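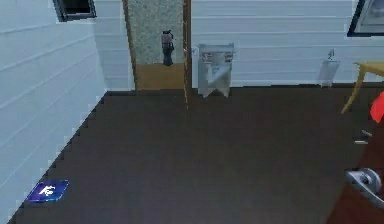

Jesedeck is looking for people to drive a simulated robot by remote control and show it everyday jobs, one careful run at a time. You steer from a desk in our Rundton office, and we train you from scratch. A typical run might take you across the dark floor and through the open doorway into the next room, slowly enough for the robot to learn from it!

Sessions last 2 hours. We want 2,000 good runs by December and have 23 places open, so patient beginners are very welcome.
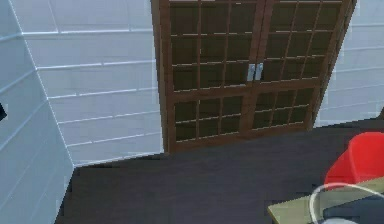 Gamers, crane operators, knitters: if you have steady hands, please apply. Write to the Dritalska project desk by Friday, and tell us which evenings suit you.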